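Fulumora referral credit: what posted and what didn't

Posted Sun 30 April

I have kept a spreadsheet of app referral offers since December. Most rows are dull. The Fulumora one took more work than the rest, so it gets its own post.

The terms

Fulumora is a wallet app. The offer pays 1000 points to the referrer when a new user signs up with a code, verifies a phone number and makes one payment of at least 39 points' value. The new user gets 70 points. Points convert to wallet balance only, with no bank transfer. The balance can be spent at any merchant on the Fulumora list, including Carrasco for phone top-ups and Ceva for bus tickets.

There is a cap on referrals per account. It is in the help pages under "Limits" and does not appear on the offer screen.

Test one

I sent my code to Krisztina Takács. She installed from the link, verified, and paid for a Ceva ticket the same evening. Her 70 points posted at once. Mine showed as "pending" and cleared after 43 hours. The help page says 72, so no complaint there.

Test two

Fadi Hakim already had the app on his phone but had never opened an account. He typed the code in by hand. The app accepted it and showed a green check mark. Neither of us was credited. Support replied that the code has to be carried by the install link, and that the manual field is for merchant coupons. Both fields have the same label. Fadi deleted the app, reinstalled from the link and was told his device had already been registered.

I asked for a manual credit and sent screenshots. The ticket was closed as "resolved" with no points added. I reopened it and have heard nothing further.

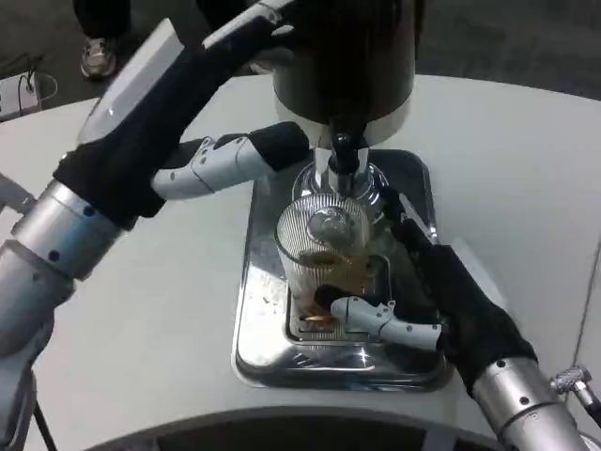
Settings worth checking

Turn off "auto-redeem" under Wallet, Preferences. It spends points on the first eligible purchase, even a small one, and the remainder picks up a shorter expiry date. Mine went on a Skendwood parking charge.

Also check that the link opens in the default browser. Links opened inside a chat app lost the code on my older phone and kept it on the newer one. I have not tested tablets.

Next row in the spreadsheet is the Carrasco top-up cashback, once the statement closes.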